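Home | News | Events | Newsletter | Back issues | Contact

Flesham Neighbourhood Newsletter
4/24/26

Bags at the shops: what changes in May

From May the Flesham grocery and the Pilto bakery will stop handing out paper bags at the till. Both shops have been charging for them since last winter, and both say most regulars now come in with their own. If you don't have one, the grocery will sell a plain cotton bag for $2, and the bakery will keep a box of used bags by the door for anyone to take.
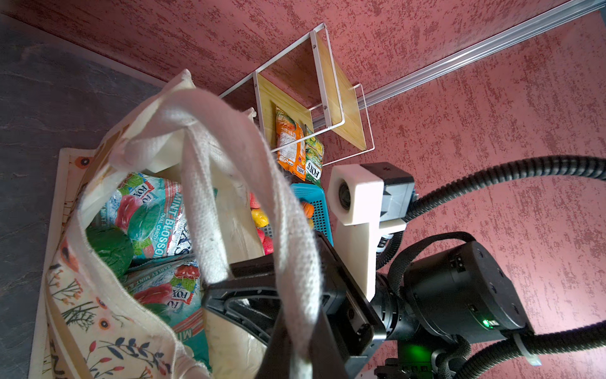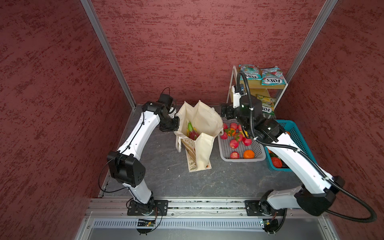
First photo: a cream fabric tote with two packets of Fox's oval candy inside.

The change was talked over at the last traders' meeting at the Kettunen building. There were a few objections. The hardware shop on Wirkent Street isn't taking part for now, as a good deal of what it sells is too heavy or too greasy for a cloth bag, and it will carry on with paper sacks for nails, screws and loose fittings. The chemist will still use small paper bags for prescriptions. Everyone else is either joining in May or has said they will look at it again once they have used up what is in the storeroom. The bakery has a good many left and will be using them for bread orders that are picked up before opening.

Several people have asked whether cloth bags are really better. The fair answer is that it depends how long you keep them. Growing cotton takes a lot of water, and a cloth bag that gets used a handful of times and then sits in a cupboard is no bargain for anyone. Most households in the neighbourhood probably own more than they need already. Before you buy another, look in the boot of the car, the hall closet and the bottom of the laundry pile.

Otakar Štěpánek, who ran the upholstery workshop behind the Kettunen building until he retired, has been mending bags for his family for years and agreed to pass on some notes. He reckons that one of his has made more than 1000 trips to the shops and back. It has had new handles twice and is on its third colour, having been dyed to hide a beetroot stain.

The handles go first, he says. On a cheap bag the handle is held by a single line of stitching across the end, and all the weight hangs from that line. When you're choosing a bag, turn it inside out and look for a stitched square with a cross through it. If yours has only the single line, add the square yourself with polyester thread while the bag is still sound. It takes ten minutes on a machine and maybe half an hour by hand. Cotton thread will do for the side seams but he doesn't trust it on handles.

Once a handle has begun to tear away, sewing it back in the same spot won't hold for long. The cloth there is already thin. Cut a patch a good deal bigger than the worn part, put it on the inside of the bag, and stitch the handle through both layers. Old jeans are fine for this, and so is the hem of a worn-out canvas drop sheet once the paint has been picked off. Otakar uses offcuts of curtain lining for the lighter bags.

Bottom seams are next. A flat-bottomed bag wears through at the corners, where tins and jars sit. A piece of stiff card cut to size and dropped in the bottom will spread the load. Cover it with a scrap of oilcloth if you carry milk or anything frozen, or it will go soft on the first warm afternoon.

On washing, his advice is plain. Wash it more often than you do. A bag that carries raw chicken or unwashed vegetables should go in the machine after that trip, and any bag used for groceries should be done every couple of weeks. Turn it inside out first and shake out the crumbs and onion skins over the compost. Warm water is enough for most. Heavy canvas can shrink badly the first time, and printed bags fade, so do those cool. Hang them by the bottom hem and not by the handles, or the handles dry stretched. Keep them out of the dryer altogether.

Bags with a plastic or foil lining can't be treated this way. Wipe those with soapy water and leave them open on the rack until they're dry right down into the corners. If the lining has cracked, it can't be cleaned properly any more and the bag should be kept for the garden or the beach.

It's worth setting one bag aside for meat and fish. Otakar marks his with a loop of red wool through the handle, and everybody in the house knows it. Another is kept for library books and never has food in it – a leaking tub of yogurt did for a borrowed atlas a few years back, and he had to pay for it.

Packing is mostly common sense, though a bag packed well will last longer. Tins and bottles go in first, upright, with the weight spread evenly between both sides. Bread, eggs and soft fruit go on top. Two half-full bags are easier on the seams than one full one, and easier on the shoulders if you're walking up from the bus stop. Don't overfill a bag just because the handles are long enough to go over your arm.

For those who would like to learn the handle repair, there will be a mending afternoon at the Kettunen building in May. It starts at 2 and there is room at the tables for 11 people, so please put your name on the sheet at the bakery counter. Bring the bag you want fixed, already washed, and any sturdy fabric you have for patches. Thread, needles and pins will be there. There are a couple of sewing machines, but if you have a portable one that copes with heavy cloth it would be useful. No charge, and children who can manage a needle are welcome with an adult.

Spare bags in good, clean condition can be left at the bakery at any time during opening hours. Please don't leave plastic carriers, or insulated bags with torn linings. Anything too worn to lend out will be cut up for patches. The grocery will also take back its own cotton bags once they're past mending – hand them in at the till.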